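4 min read

Sunday, late morning

Weighed the fruit before the light changed. The apple from the Solis bag came to 242 grams on the kitchen scale, stem included. That is heavier than last week's, which I put down to the variety and nothing else. Skin firm all the way round, no give at the shoulder. I have started writing the weight on a strip of paper tape and sticking the tape in the notebook, as the pencil figures smear.

Moved the white table closer to the window wall on Friday evening and spent part of this morning deciding whether to keep it there. Reasons for: daylight until mid-afternoon, an outlet within reach, a shorter walk from the sink. Against: the sill is cold in December and the table rocks on the back leg. I folded a piece of card twice and put it under the foot. It still moves slightly if I lean on the corner.

The sunflowers stay at the far edge. They are artificial, they need dusting and no water, and they give the eye something yellow against all that white. I wiped the leaves with a damp cloth and the petals with a dry one. The yellow pen lives next to the vase now. I have lost three pens this month by putting them in sensible places.
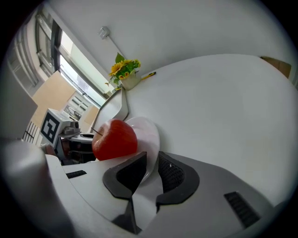

Second item was the plates. The Luster set has a shallow rim and a round apple will roll on it if the surface is off level, so I checked with the short spirit level from the drawer. Table was out by a bubble's edge toward the window before the card went in, and close enough after. The older Tapia plates have a deeper well and hold fruit better, but two are chipped and I don't want them near anything I am going to eat.

Ran the storage comparison again. Apples in the refrigerator drawer at 37 degrees, apples in the bowl at room temperature, same bag, same day of purchase. After 12 days the bowl apples had lost their snap and the skin had gone slightly waxy. The drawer apples were close to new. No surprise there, but I wanted it written down with dates on the tape.

Baked one of the soft ones at 400, cored, with a little butter. Skin split on one side. Flesh went to sauce near the base and stayed firm at the top, so next time a lower rack and foil for the first half.

To do: new felt pad for the back leg, descale the Jimeck kettle, buy more paper tape. Window wants cleaning on the inside. Bowl to be emptied before Tuesday's shopping.

3 comments
12 shares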